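The Gripper You Hold Yourself
Interview by the products desk

The founder of Hundex would like it known that she did not set out to sell people a robot hand with no robot attached. "We had a whole arm on the roadmap," she says. "Then we looked at what the arm cost, and we looked at our bank account, and we had a very short meeting."

What came out of the meeting is the Larero, a hand-held gripper kit with a camera on top, sold in pairs. You pick one up in each hand and do chores with it. The recordings go off to train a robot that will, in theory, do the chores later. For now they are still yours.

I spent a morning with a pair in the company's workroom, trying to pick up kitchen tools. I own hands and consider myself good with them. It took me most of an hour to become as capable as a toddler in oven mitts.

"Everyone squeezes too hard," she says, watching me chase a whisk. "You'd be surprised how angry people get at a whisk." Her advice is to slow down, come in from the side and let the pads do the holding. The pads are felt, a choice she defends with some heat. Rubber grabs better on the first day, she says, and picks up every crumb in the building by the second.

Felt has its own problem, in that it wears. Hundex puts 8 spare pads in the box, and she would rather you used them. "People treat the spares like the good china. Change the pad! It takes less time than complaining to me about it." A customer did complain, at length, and she now keeps his email pinned above her desk as a guide to what the manual left out.

The manual has since grown to 20 pages, seven of them on calibration. I read those twice. The software, licensed from a firm called Vorkudia, is pleasant once it knows where the grippers are and sulky until then. She does not argue the point. "It wants a good look at the table before you start. If you rush that part you get very confident garbage."

I asked who buys it. Mostly university labs, she says, plus a few small companies like Brandão, which makes kitchen equipment and wanted recordings of its own utensils being handled. Brandão sent back more than 80 hours of them in the first season – along with a polite note asking whether the handles could be made for people with larger thumbs. They could. The new handle ships in July.

The weight is the other thing buyers bring up. Twenty minutes is fine. After that my forearms began to file objections, and I started putting the grippers down between tasks and pretending to take notes. She had seen this before. "Take the break," she says. "Tired people make tired recordings, and then you've taught a machine to sigh."

She still wants to build the arm. There is a drawing of it somewhere, she says, under the invoices.

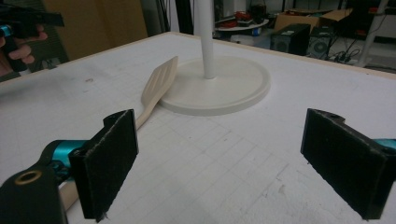

Can one person use the Larero alone, or does it take two?

One person can run the whole kit, with a gripper in each hand. Hundex suggests having a second person nearby for the first calibration, mainly to read the manual out loud.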